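Ticket 123 -- shoes by the bench, brick wall side
Opened by: Begoña Miranda
Status: still open, sort of

Okay, so I'm the one who filed this, and I'm keeping the notes here so I don't have to explain it all again in the hallway. The complaint was simple. People come in, kick off their shoes or slippers, and leave them on the tile right where everyone else wants to walk. I tripped twice in one week (the second time with a full coffee!) and Bienvenido Tolentino at the Famelbridge front office told me to write it up properly, so I am.

First thing I tried was asking nicely. I sent a message to the whole Trornisley floor, got a lot of thumbs up, and the shoes stayed put. Then I sat down on that side of the room myself to figure out what the trouble was, and I think it's the bench. It does have a lower shelf, but people don't seem to think of it as a place for shoes.

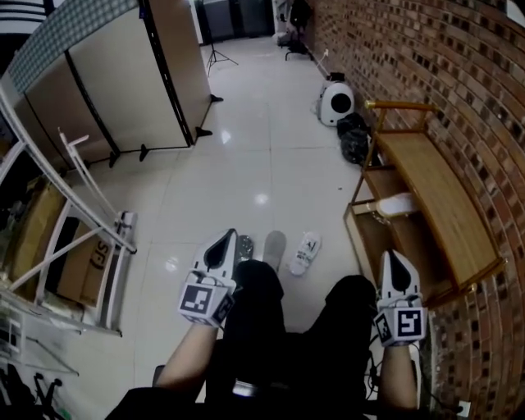

Three on the tile, with the slatted bench over by the wall.

So, steps so far. I moved my own slippers onto the lower shelf and left them there for a few days as a hint. No takers. Next I put a note on the bench asking for shoes underneath, please. The note fell off. I taped it back up, it fell off again, and I gave up on the note.

Bienvenido's idea was a proper rack up on the wall, and he priced one from Clekora that came with a mat and a boot tray. With delivery it was going to be around 3,000, and I nearly fell off my chair. For shoes! He said he'd ask about a smaller one in June.

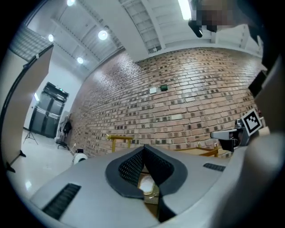
My worry with anything on the wall is the brick. I love how it looks, all those dark ones speckled in with the red, but I don't want holes drilled in it for a shoe rack, and we'd have to stay clear of the two little boxes already mounted there. I asked whether something freestanding would do the same job and I'm waiting to hear.

Meanwhile I'm going with a cheap rubber mat at the end of the bench. If it slides on the glossy tile I'll add grip tape and update this -- please don't close the ticket before then.

Comments (3)

Mathew: The gray slippers might be mine. Sorry. Will move them.

Bienvenido Tolentino: Freestanding is fine with me. Send me the measurements for that stretch of wall, including the bench.

Begoña Miranda: Will do, I just need to find the tape measure.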